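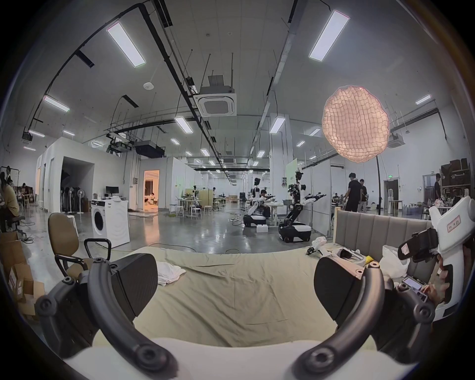
Darren wanted to know, before I'd even got the agenda up, whether two hand-held grippers on one bed would teach a policy anything that one gripper wouldn't. Fair question, and it ate most of the meeting!

Kesteo project meeting, November 13, 2018. Notes by me (Ebony Quinlan), so blame me for the spelling.

Present: Darren Sedgwick, Nicanor Huerta, Tane Tomoana, me. Apologies from Fletcher.

1. Folding results. Nicanor trained on 200 demonstrations with the hand-held grippers, then ran 30 trials on the robot with small cloths. One-handed it managed 13. He thinks the misses are mostly at the second corner, where the cloth slides along with the finger (I've seen it do this and it's maddening). Two-handed data is being collected now, so no number yet, and I'm not writing down Tane's guess.

2. Method. We argued about whether both grippers should start recording together. Agreed: yes, one shared start signal, and we drop any take where the clocks drift. Darren still isn't sold, but he'll look at the first batch.

3. Write-up. Draft to Kereama by May. I'm doing the methods section, Nicanor the results.

Actions: Nicanor to re-run the one-handed trials with a fixed cloth position. Tane to sort the clock check. Me, chase Fletcher for the old logs.

Last updated by E. Quinlan

Search minutes and papers... Go

Comments (2)

Fletcher Maihi: Logs are on the shared drive, under Cluswood. Sorry!

Tane Tomoana: My guess stands, for the record.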